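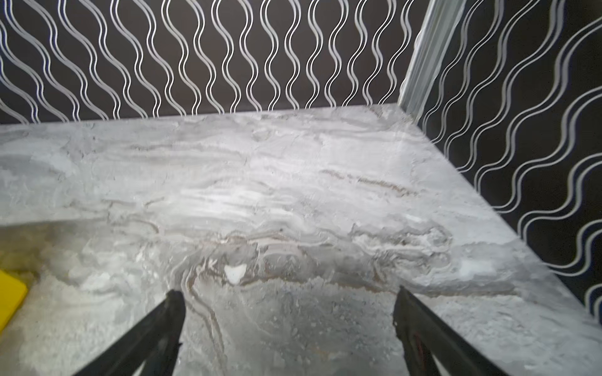
Rūta Priedītis wants to know how you get a wavy stripe into an inside corner without it looking drunk, and whether she should give up and buy the plain paper. Don't buy the plain paper, Rūta! You have already fallen for the wavy one, I can tell, and the corner is a smaller job than you think once you stop trying to wrap one piece of paper around it.

I've had enough messages about papering behind a counter that I'm going to write the whole thing out properly. Mine is the dark one, very dark brown (nearly black, and yes, everyone calls it black) with pairs of white wavy lines running up and down it, and it comes right down to a gray and white marble-patterned counter. I went with it after a tile quote from Garnero came in at $1599 for two short walls. I like tile. I do not like it that much. The paper, the paste, the trim and a new knife came to $197 all together, and $135 of that was the paper, from Skustness.

What I used

Non-woven wallpaper, the paste-the-wall kind
Ready-mixed paste and a short roller
A small angled brush for the corners and the counter line
A snap-off knife and a whole pack of blades (more on this in a minute)
A wide taping knife to cut against
A smoothing brush
A four-foot level and a soft pencil
A dark brown felt marker
One white trim strip for the corner
Clear caulk
Painter's tape and an old bed sheet for the counter

Check the paper before you open everything

Read the batch number on every roll. Mine came with one roll from a different batch and I only noticed when I'd already pulled the plastic off the other. They swapped it, no fuss, but I lost a weekend. On a dark background you'll see a difference between batches from across the room, and with white lines there's nowhere to hide it.

Look at the pattern repeat on the label too. On a wavy stripe the repeat is the distance from one bulge to the next one that matches it, and you lose up to that much on every strip. In my paper the lines next to each other bulge in turn, one out, one in, so if a strip slips even a little, two bulges end up side by side where they shouldn't be and it looks like a snag in a sweater. Buy the extra roll.

Getting the wall ready

Take off the outlet covers with the power off. Wash the wall with dish soap and water, then rinse it, and pay attention to the few inches above the counter. That's where all the grease and toothpaste and coffee goes, depending on what room you're in. Fill the dents, sand, wipe, prime.

I used a tinted primer and I'd do it again. If a seam opens up a hair when the paste dries, you get a dark line behind it instead of a bright white one. The paint store will usually tint it gray for you if you ask. Let it dry overnight.

Then tape the bed sheet over the counter. Paste wipes off easily enough while it's wet, but a dropped blade doesn't wipe off, and you will drop a blade.

Where to start

Start on the back wall, the one people look at, and work toward the corner. I know some people start in the corner because it feels tidy. Corners aren't straight. Mine leaned enough over that short height that the first wave would have been tipping over by the time I reached the other end.

So measure out from the corner by the width of one roll, minus a half inch, and draw a plumb line there with the level. Your first strip hangs against that line and its other edge runs just past the corner, onto the side wall. I'll come back to that extra bit.

Cut the strip with two inches to spare at the top and two at the bottom. Roll paste on the wall a little wider than the strip, and cut in along the counter with the small brush. The bottom edge is the spot people skimp on and it's the first place that peels.

Hang from the top. Let it drop, nudge it to your pencil line, and brush from the middle outward. Bubbles mostly go by themselves overnight if you leave them be. I've never managed to leave them be, but you should try.

Lining up the waves

For the next strip, hold it up dry beside the first before you paste anything. Slide it until the curves carry on across the seam at eye level, then make a tiny pencil tick on both pieces, in the white, where it'll rub off. Match at eye level and let the top and bottom look after themselves. On a wall this short they'll be fine.

Latifa Benjelloun asked in the comments on my last post if you can overlap the seams and skip the matching. You can, but the ridge catches the light on dark paper, especially under cabinet lights. Butt them together and run the seam roller over once, lightly. Press hard and you squeeze the paste out onto the brown, and it dries shiny.

Now the corner

Right, Rūta, your bit.

Don't take a full width around. Cut the paper so only a half inch turns onto the side wall, and push it into the corner with the smoothing brush, then the edge of the taping knife. If it wrinkles, snip the top and bottom of the turned bit and try again.

Now the side wall gets its own plumb line and a fresh strip, and that strip laps over the half inch and stops dead in the corner. Will the waves match perfectly across it? No. They can't, unless your house was built by angels. You'll be a little off at the top or the bottom, and with big white curves you'd notice.

That's where the trim strip earns its money. I put a plain white one straight down the corner, all the way to the counter, and it gives your eye a break between the two walls. The waves finish on one side of it and begin again on the other, and the mismatch is gone. White picks up the white in the lines as well. I did hold up a dark one first, and it vanished into the background so completely that the lines looked as if they were crashing into each other.

Cut the trim a touch long, shave it until it stands snug, and glue it with a thin line of adhesive. Tape it overnight. Wait until the paper is fully dry before you do any of this, please. I didn't, the first time, in my sister's hallway, and the trim slid.

Trimming along the counter

Crease the paper into the angle where wall meets counter with the back of the taping knife. Hold the taping knife flat against the wall, right down in the crease, and cut below it. Move the taping knife along without lifting your blade out of the cut. New blade for every strip! A dull one tears wet paper, and a tear across a white line is a sad thing to look at while you brush your teeth.

If your counter isn't level, and plenty aren't, follow the counter and forget the level. A vertical pattern is forgiving here, the lines just stop where the counter starts.

Leave it all for a day, then run a very thin bead of clear caulk along the join. Thin! Cut the nozzle smaller than feels right.

Touching up

Run the brown marker down any seam that shows a pale edge, and wipe it straight away with your finger. Test it on a scrap first. Tarmo Kütt swears by a soft pastel stick for the same thing and says it gives him more control, so try that if the marker makes you nervous.

For cleaning, a damp cloth and a drop of dish soap, and wipe up and down with the lines. Keep paper like this away from a stove or right behind a faucet that sprays. If you must have it there, put a sheet of glass over it.

Next up is the shelf above, which I've been promising since August and which needs four brackets I still haven't picked up. If your walls are textured, read the lining paper post before you buy anything, and leave your questions under that one so I can find them.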